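Hangers, hooks and sore thumbs

Posted in March by Phyllis Staniforth

I have a blister on my thumb from hanging up the same hanger all week, and I'm oddly proud of it, so you're all going to hear about it.

Some of you know I started at Pestau after Christmas. When people ask what I do there I've been saying 'robots' and then changing the subject, mainly so I don't get asked whether one of them could do the ironing. But my sister-in-law pinned me down at lunch on Saturday and wouldn't let it go, and I found I quite enjoyed explaining it, so I'm having another go in writing where nobody can interrupt me with questions about Daleks.

My job is showing. Other people in the building write the clever stuff and I do the jobs by hand, over and over, so that the clever stuff has something to learn from. I don't wear a special suit. What I have is a pair of grippers, one for each hand, that open and close when I squeeze them (hence the thumb), and whatever I want to do I have to do with those and not with my fingers. So no pinching, no hooking a finger through, no steadying things with the side of your palm. You don't notice how much you use the side of your palm until it's taken off you.

When I first picked them up I was hopeless. I mean properly hopeless – I dropped a wooden hanger so often that someone down the far end put their headphones on. Sun-ja Ma, who sits nearest and has been there the longest, came over in the end and told me to stop being quick. Her rule is that if you'd be embarrassed to do it that slowly in front of a customer, that's the right speed. I used to work in a dry cleaner's in Welton, so I know just how slowly she means, and it nearly killed me. I could do a rail of shirts in my sleep in that shop! Now I was taking ages over one bare hanger with nothing even on it.

This week has been the coat rack. We've had other bits and pieces before this, folding, sorting, putting lids on, but the coat rack has been the one I've really got my teeth into. You take the hanger in one gripper, bring it up to the arm of the rack, and get the hook over. Then you let go, back away without catching it, and fetch it down again for the next one. Six goes, have a breather, six more, and so on till your shoulder has opinions.

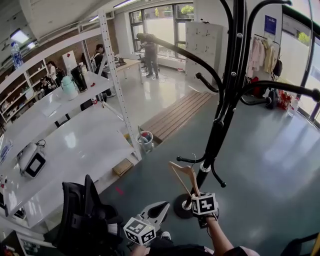 The thing I hadn't reckoned with is how much a hanger swings. In your hand it doesn't, or you don't let it, you just sort of know. With a gripper you've got hold of it in one small place and the rest of it does what it likes. If I grab it low down the top flops over. If I grab it near the hook I've got a good grip but then the gripper is exactly where the hook needs to go, so I end up poking the rack with my own jaws (the gripper's jaws, I should say, though by Thursday teatime I wasn't sure there was a difference). What works best for me is one side, a little below the shoulder, and tipping the whole thing as I come up. Sun-ja does it completely differently and holds it much higher. We've both been told to carry on as we are. Apparently a bit of variety is good for it, which I've decided to take as a compliment.

Mistakes are a funny one too. My instinct when I miss is to whip it back and start again as if it hadn't happened. That's no use. If I miss the arm I'm supposed to recover the way I'd want the robot to recover, calmly, down a bit and round and up again, and if I make a real mess of it I say so and that go gets binned. I binned 2 out of 65 on my best day. I wrote it on the back of my hand to tell my husband and then washed up and lost it, but I remembered.

The other half of the work is the remote kind, where you sit at a set of controls and the arm copies you. They call that set-up Flolov, after what I have no idea, and I've asked. I've had a few turns and I'm not a natural. By hand you can feel when the hook has gone over, there's a tiny little drop in the weight and you think, lovely, let go. On the controls I don't get that, so I have to go by eye, and I let go too early or hang on like grim death. Sun-ja is marvellous at it. She says she pretends she's moving something that belongs to someone else's grandmother. I tried that and I still dropped the hanger, only with more guilt.

People keep asking if I mind, teaching a machine to do what I used to get paid for. I've thought about it quite a bit on the bus and I don't have a grand answer. I liked the shop. I didn't like my knees after a day in the shop. What I do like is being asked how I do things. In all my years of hanging up other people's coats I was never once asked which way I turned my wrist, and now there's a whole room of people who want to know and who'll stand there while I work it out. I've caught myself at home doing the laundry and going 'oh, THAT'S what the left hand's for'.

Anyway. Next up is the same job with actual clothes on the hangers, which I'm dreading a bit, mainly the slippery ones. Anyone who has ever tried to keep a silky blouse on a wooden hanger will know what I'm on about. I've suggested we start with a nice thick cardigan and I've offered one of my own, the mustard one with the pulled pocket, so if it gets chewed up it's no great loss to the world.

And before my brother writes in underneath again: no, it can't do the ironing. Pramanik, the newer arm, has only just got the hang of picking up a sponge, and I wouldn't trust it near your shirts. I'm not sure I'd trust me near them either with this thumb. If anybody has a good cure for a blister in that awkward spot just below the joint, where plasters won't stay put, I'd be very glad of it before Monday.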